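十月里，天黑得早，我们Elwood共享工坊下午四点多就要开灯了。这阵子常有小朋友趴在工作台边上问我：“阿姨，你手里那个黑黑的夹子是干什么的呀？”问的人多了，我就想，干脆好好写一篇，把它从头到尾讲清楚，你们可以自己读，也可以念给弟弟妹妹听。文章有点长，读累了就去喝口水，再回来接着读！

我叫Wiesława Pawłowska，名字不太好念，工坊里的孩子都叫我W阿姨。我平时修自行车、修收音机，也做些会动的小东西。今天要讲的夹子，我们给它起名叫Tollari，是几个大人和几个孩子一起做出来的。

## 先从你的手说起

请你伸出一只手，用大拇指和食指去捏一支铅笔。捏起来了吧？再去捏一张纸、一颗葡萄、一块橡皮，是不是每一次都很容易？你根本没有想“我要张开多大”“我要用多少力气”，手自己就办好了。

可是对机器来说，捏东西是一件很费脑筋的事。机器的“手”有个名字，叫夹爪。有的夹爪有三根手指，有的像章鱼的吸盘，也有的像一个软软的小气球。最常见的一种只有两根手指，一左一右，合拢就是夹住，张开就是放下。Tollari就是这一种，你可以把它想成一把很特别的大镊子。

镊子要有人拿着才能用，Tollari也一样，要人用手握着它，所以叫“手持夹爪”。人的手一动，夹爪就跟着动。我们先学会隔着夹爪做事情，就能明白机器到底难在哪里了。

## 手指是怎么做出来的

做手指，我们用的是工坊里的打印机。这台机器不印字，它把塑料丝烤软，一层一层地往上叠，就像你挤牙膏，挤一圈，再在上面挤一圈，慢慢地叠出一个立体的零件来。叠得非常慢，整套零件打印下来花了34个小时，我回家睡了觉，第二天又上了班，它还在那儿嗡嗡地忙着呢。

零件刚打好的时候，边上会有一些毛刺，摸起来扎手。我们拿细砂纸轻轻地磨，磨几下就用手指肚摸一摸，觉得滑了就停。有一个男孩磨得太高兴了，把一个零件磨薄了一大块，只好重新打印，不过他后来成了我们这里磨得最好的人。
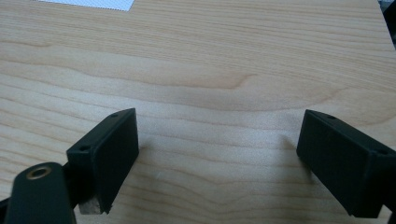
零件磨好以后要拼到一起，这时候就轮到螺丝出场了。你可能会想，直接把螺丝拧进塑料里不就行了吗？拧一次是可以的，可是塑料比较软，拆开再拧，拆开再拧，洞就越来越大，螺丝在里面晃来晃去，再也咬不住了。所以我们会在要紧的地方放一个黄铜做的小圈，里面刻着一圈一圈的螺纹，样子像个迷你螺母。用热热的烙铁把它慢慢压进塑料里，等凉了以后，它就牢牢地待在那里了。烙铁特别烫，这一步只能由大人来做，小朋友站在黄线后面看。

你要是有机会看到一只夹爪，可以找一找上面的小圆孔，再找一找有没有金灿灿的小圈，这两样东西常常藏在黑色的塑料里，找起来很好玩。

## 为什么手指里面是平的

我们自己的手指头是圆圆的、软软的，捏东西的时候会稍微变扁，贴在东西上。Tollari的手指用的是硬塑料，变不了形，所以我们把朝里的那一面做得又宽又平，让它能多碰到东西一点。碰到的地方越多，东西就越不容易滑走。

你可以在家里做一个小试验：

1. 找两支铅笔，用笔尖去夹一块橡皮，把它抬起来。
2. 再找两把尺子，用平平的那一面去夹同一块橡皮。
3. 比一比，哪一次橡皮更听话？
4. 在尺子上各绕一根橡皮筋，再夹一次。

第四步里，橡皮筋让尺子变得“涩”了，东西想滑也不好滑，这种互相拽住的力气叫摩擦力。我们给Tollari试过好几种贴片，其中有一种叫Pretero的，是隔壁做鞋垫的师傅送来的边角料，软软的，闻起来有点像新雨靴。

## 一张餐桌，好多难题

手指做好了，拿来练什么呢？我想来想去，最好的题目就在厨房里。摆餐具这件事，你在家里一定帮忙做过，盘子放中间，刀和叉放两边，杯子摆好，喊一声“吃饭啦”就行了。可是握着夹爪来做，每一样东西都是一道新题目。

先说盘子。盘子又圆又扁，夹爪要去找它的边，从边上夹住，夹起来还得端平。我头一回试的时候，盘子斜得像滑梯一样，要是上面有豌豆，早就滚得满地都是了。

再说刀和叉。它们躺在餐垫上，离桌面只有那么一点点高，手指要贴得很低很低才够得着，可是太低又会碰到桌子，咚的一声。我们的办法是先看准把手，从那里下手，慢慢地合拢。

杯子呢，站得高高的，看起来最好夹，其实要小心的地方最多。夹得松了会滑下去，夹得歪了会把旁边的杯子碰倒。透明的杯子还有一个麻烦，它的边不容易看清楚，你得把头歪过来歪过去，才能看准它在哪里。以后要是让机器用摄像头来看，它也会为这件事头疼的。

还有一个大问题：一只手够不够用？你想想看，你在家里拧瓶盖的时候，是不是一只手扶着瓶子，另一只手拧？两只夹爪一左一右，就可以互相帮忙了，不过也要学会互相让路，不然两个“大嘴巴”会撞到一块儿。

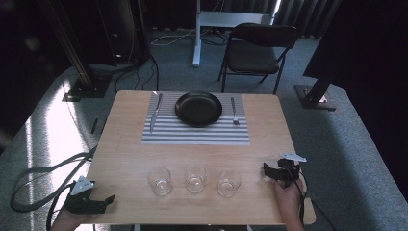

## 那块白色的小三角是什么

眼睛尖的小朋友会发现，有的夹爪顶上装着一块白色的小板子。做机器人的人常常需要知道夹爪在什么地方、朝着哪个方向，这就要在夹爪上找一个好认的地方。三角形有尖尖的角，转一转，样子就不一样了，所以用它来看方向挺方便的。你可以剪一个纸三角，再剪一个圆纸片，放在桌上各转半圈，看看哪一个能让你看出来它转过了。

小Vahidi（他是我们工坊里问题最多的孩子，姐弟俩都姓Vahidi，我们就在弟弟的前面加个“小”字）问过我：“那为什么不做成星星？”我想了半天，说五角星转一转，又会变得跟原来差不多，就不好分辨了。他又问：“那要是给一个角涂上红色呢？”那当然可以呀！涂了颜色，就又能分清楚了。后来他真的回家剪了一颗，一个角涂得红红的，还贴了亮片。

## 练习的时候，我们怎么做

练习之前，桌子上不用的东西要先收起来，地上的线也要理一理，免得绊倒人。握夹爪的人坐稳或者站稳，胳膊放松，别耸肩膀，不然一会儿就酸了。

然后先不夹东西。对，先什么也不夹！把手指张开，移到桌面上方，停一停，看看两根手指是不是差不多高。要是一高一低，就把手腕转一转，等高低差不多了再往下走。很多孩子着急，一上来就想夹杯子，我总是请他们先把这个动作做上几遍，做得慢慢的，像猫走路那样。

合拢的时候也要慢。快要碰到东西了，就更慢一点。等两边都贴住了，再加一点点力气，然后往上抬。抬起来以后先别急着跑，停住，看看它有没有往下滑。放下的时候，等东西在桌上站稳了再张开手指，张开以后先往后退，再抬高，这样就不会把杯子带倒。

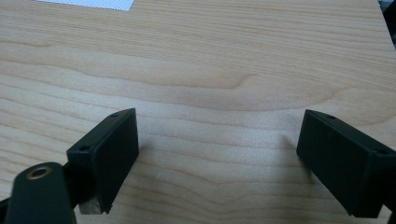
*张开的手指伸到木头桌面上方，中间留出宽宽的空当。*

你在家里没有夹爪也可以练，拿一把厨房用的长夹子就行，请先问过大人。开始的时候夹袜子，袜子掉了也不要紧，再夹积木，再夹塑料杯子。玻璃杯请留给大人去试。要是想难一点，就跟家里人比赛，每个人拿一把夹子，两个人合作把一块手帕叠成方块，我和我妹妹试过，笑得肚子疼，手帕叠得像一团包子馅。

## 几个新词，帮你记一记

- **夹爪**：机器用来拿东西的“手”，也可以装上把手，让人握着用。
- **螺纹**：螺丝和铜圈上一圈一圈的纹路，它们互相咬住，零件就不会松开。
- **毛刺**：零件边上扎手的小尖尖，用砂纸可以磨掉。
- **摩擦力**：两样东西贴在一起时，让它们不容易滑开的力气。

如果你也想来工坊看看，请穿一双不露脚趾的鞋，头发长的话扎起来，再带上你剪好的三角形。砂纸和围裙我们这里都有，放在门边的柜子里，最下面那一层是小号的。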